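Drukska wrist-view faults, README

Last updated 24 March 2026 by Mimoza Kneževič

Hi! If you're reading this you probably pulled the drukska folder because your policy did something weird in the kitchen sim and you want to know if we've seen it before. Maybe we have. I keep this set going with Valbona Shehu, and it holds 281 simulated episodes where the arm stopped making progress and the run was killed by the step limit. No successes in here at all, so please don't train on it and then write to me about your success rate (Kastriot, I'm looking at you).

The runs come out of Pallamari, our simulator, with the Tuvitz controller on top. All the frames are from the wrist camera, so the gripper is always in the bottom of the view with the fingers pointing up and away from you.

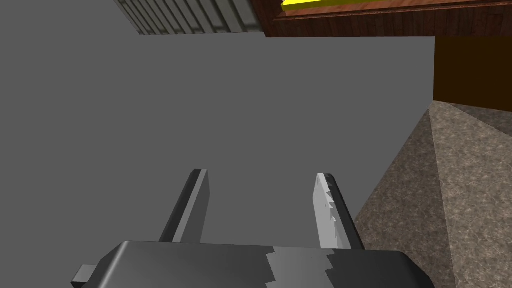

Fault type: stall, jaws open

This is the big one and the reason the folder exists. The arm ends up facing a big blank gray plane, fingers open, nothing between them, and the controller keeps asking for tiny corrections that cancel each other out. The log says "tracking" the whole time, which fooled me for most of August. I was reading the logs and feeling great about them!

My best guess is that the policy has nothing to hold on to visually. The plane has no texture and no shading, and the useful stuff (wood grain, the ribbed thing, a sliver of yellow) is squeezed up along the top. The speckled stone on the right does have texture, but it's the same mottle all over and I doubt it helps much with position. Naledi Visser thinks I'm wrong and that it's a joint limit problem. She reran a batch with the limits widened and got fewer stalls, though still plenty, so we're both a bit right for now.

What's in each episode folder:

wrist frames, one per control step
joint positions and commanded positions
gripper command and measured opening
the controller log, unedited
notes.txt, if one of us looked at it by hand

Episodes run up to 300 steps. Shorter ones were killed by the collision check, and those have "contact" in the folder name. Careful with that tag: the check uses the simplified collision shapes and not the ones you see rendered, so you can get a contact stop in a frame where the fingers look clear of everything. Safta Onu is rewriting the check. Until that lands I'd treat the tag as a hint.

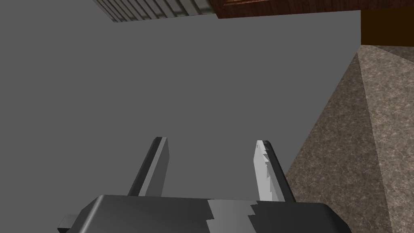

Jaws open on the gray plane, stone countertop to the right.

Known problems

The jagged pale band on the gripper housing and the sawtooth edge on the right finger are in the renders, and you should leave them alone. I tried masking them in 8 episodes and made a mess, so those 8 are listed in skip.txt.

The gripper opening in the Milošević export is in the wrong units. Use the raw files.

If you find a stall that doesn't fit, send me the folder name and the step where it starts. Please don't crop the frames first, I need the top strip.

Before you try any of this on the real arm: put a timeout on motion that doesn't look at the tracking status. Ours trips after 6 seconds without progress and drops to a hold. The status flag alone will happily tell you everything is fine while the arm pushes on something, and I'd like you to keep your fingers out of there until the hold is confirmed on the pendant.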